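Skundano Bench Trays: data card

Version date: 02/06/2018
Maintainer: Fraser

Summary

Skundano lists small-parts storage trays and the bench surfaces they stand on. Each record covers one tray: its outer form, its lid, its compartment layout and the state it was in when recorded. The set holds almost 1000 records. It was started in January as a replacement for the paper sheets kept at the Skevgate workshop.

Contents

records.csv: one row per tray
surfaces.csv: one row per bench surface
notes.txt: free text, keyed by record number
photos: one folder per record

Fields

tray_id: text, 9 characters
finish: gray, black, white, other
lid: none, partial, full
dividers: fixed, removable, unknown
fill: empty, part, full, unknown
surface_id: key into surfaces.csv

A lid is entered as partial when it covers one section of the tray and leaves another open. The lid's own texture goes in notes.txt. Dividers are entered as unknown unless the tray was handled by the person filling in the row. Fill applies to open compartments only; anything under a closed lid is ignored.

Surfaces

A board laid on top of another board is entered as a single surface with two layers, top layer first. The color of each layer is required. Fixings are optional.

Sample record
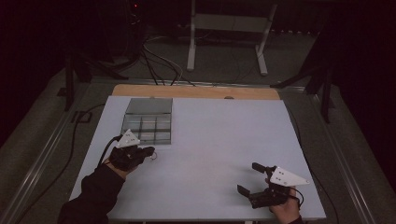
Figure 1. Metal tray, gray finish, partial lid, open grid section. Surface: white board over pale wood.

For this record, fill is "empty" and dividers is "unknown". The lid section lies behind the grid.

Known issues

Reflective finishes were coded as "other" in the first 20 records and have not been corrected. Grevovlow trays use 4 older ID prefixes, which are kept as they were. Duplicate rows in surfaces.csv are harmless but will break a strict join.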